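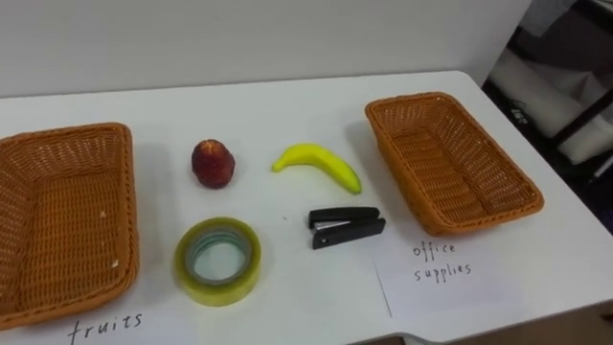
Drarano, 3 Oct 2020

Maintenance of Handling Cells, Handout 4
The sorting table: laying out, checking the hand, starting again after a fault
Prepared by Anastasia Vrettos. Corrections to Cristian Ospina, room 154.

Please read this handout before you come to the practical session. Last week two groups started with the arm already powered and then discovered that the table was not level, and they lost the first hour. The order of the work is given below and I ask you to keep it, also when it looks slow.

The task of the cell is easy to say. Fruit goes to one basket and office supplies go to the other. The machine has one arm with a jointed hand for this exercise, and the camera is mounted at the head. All the positions on the table are learned from the camera, so a table which is laid carelessly gives you trouble that looks like a programming fault. It took me a long time to accept this when I was a student.

1. Before you touch the table

The arm is off and the stop button is pressed. The person who holds the key writes the name on the sheet at the door. If you work in a pair, the second person does not lean on the table to look at the screen (you will do it, everybody does it, so please put the screen on the other side).

Check the height of the table top from the floor. It should be 800 mm at all corners. The floor in our room is not perfectly flat, and when the cleaners move the table it does not come back to the same place. The feet have a thread. Turn them by hand first and use the spanner only for the last part. Then push down on each corner with your palm. If it rocks, you are not finished.

Wipe the top with a dry cloth. Do not use the spray from the kitchen, it leaves a film and the overhead lamp makes a bright spot in it.

2. Laying out

Put the baskets at opposite ends, with the objects between them. The baskets are the same model and the same colour, and the camera cannot tell one from the other. The only difference is the paper label in front of each: "fruits" at the left one, "office supplies" at the right one. Write by hand, with black pen, in small letters, and big enough that you can read it while you stand behind the machine. Lay the paper flat. A sheet that curls makes a shadow across the word.

A basket may stand at an angle. In the start layout at the top of this handout the right one is turned, and this is allowed. What is not allowed is that a basket comes so near to the edge that the hand must go outside the table to reach over the rim.

Leave space around every object. As a rule, you should be able to put your own hand flat between two neighbours. The tape lies on its side with the hole up. The stapler lies closed and horizontal. The banana is the object which causes the most discussion: you may turn it as you like, but after you turn it you must record the new direction in the run sheet, otherwise we cannot compare your results with the other group.

Do not put your phone, pen or coffee on the table "only for one minute". Christos Raptis had a run in October where the hand went for the lid of his marker, and it was a very good grasp, but it was not in the plan.

3. Checking the hand

This is the part that students skip. Do it with the power off, with your fingers, in good light.

Start from the tips. They are rounded and matt, and they should feel the same on every finger. A shiny place means that the surface is worn and a smooth object will slide. Press each finger gently toward the palm and let it return. It should come back without a jump. If one finger returns later than its neighbours, write it down and tell Francine Desjardins before you continue. Please do not oil anything. The Pillside hand that we had before was oiled by somebody with good intentions, and it had to be taken apart completely.

The thumb needs its own check, as it travels across the others and takes the side load. Hold it near the root, not at the tip, and try to move it sideways. A small play is normal. A click is not normal.

After this, go to the wrist. Look at the collar between the hand and the arm. There should be no gap on any side. Follow the cable from the connector beside the wrist joint back to the forearm, with your eyes and then with one finger. It makes a free curve, and the curve must stay free when the wrist turns to both ends of its range. Turn the wrist slowly by hand and watch. If the cable becomes straight at any moment, it is too short on that side and will pull on the connector at every cycle. If it hangs so low that it can catch a basket rim, it is too long. We repair both cases by moving the clip and never by pulling on the plug.

Look also at the small loop of cable farther up, at the black band. It should not be pinched.

4. First movement

Release the stop, set the speed to the slow mode, and send the arm to the position over the left basket with no object in the hand. You want to see three things: the hand arrives above the basket and does not touch the rim, the fingers are open, and the label can still be read by the head camera. The last one is easy to forget. If the forearm covers the word when the hand is over the basket, the controller can lose the label in the middle of a run, and on our version of the Gkikas software it does not give a clear message. It only waits. 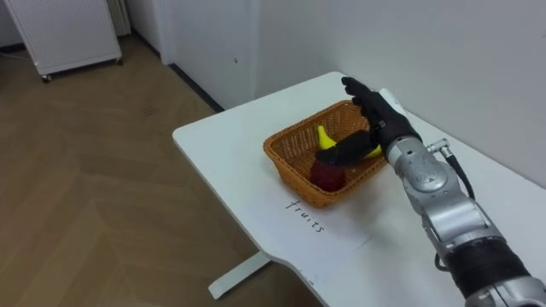
Figure 2. Open hand over the fruit basket, with the label still in view.

Look at the thumb in Figure 2. It passes low over the inside of the basket, directly above the red fruit. When you teach the release point, remember that the thumb is thick and that the fruit which is already inside takes up height. A release point taught with an empty basket will be too low for the second piece. Teach it with one piece already inside -- then check it again with the basket empty, so that the drop is not too high.

The fingers in this pose reach past the rim on the far side. This is acceptable if nothing stands there. If you place the basket close to the wall, measure before you run.

5. Running and recording

One full set is 36 runs. Stop between the runs, put the objects back by hand, and fill the line in the sheet immediately, not from memory at the end. For each run write the object, the basket it went to, and what you saw. "Failed" is not enough. Write "slipped from the thumb side" or "stopped above the basket and did not open". A person who was not there should understand it.

If an object falls on the floor, press the stop first and then pick it up. This rule has no exception for small objects.

6. Starting again after a fault

The code that you will meet most is 227, finger position not reached. The usual cause is that one finger rests against the rim or against a fruit and cannot open fully. Do not clear the code and try again at once. Press the stop, look at where the finger is, and lift the arm by the slow mode until the hand is free. Then clear the code, open and close the hand two times in the air, and only after that go back to the table.

When the code returns in the free air, the fault is in the hand or in the cable, and you repeat all of section 3. Volodymyr Palamarchuk keeps the spare wrist cable in the Draltier cabinet, lower drawer. Sign for it, please, there is only one.

7. To bring to the session

Run sheet, printed. Black pen. The 2.5 mm key. A small torch is useful for the wrist, and your phone light is also good if it goes back in the pocket afterwards.

Reports are due one week after your session, two pages at most. I read the fault descriptions first, so give them the most care. Handout 5 continues with the changing of the fingertips.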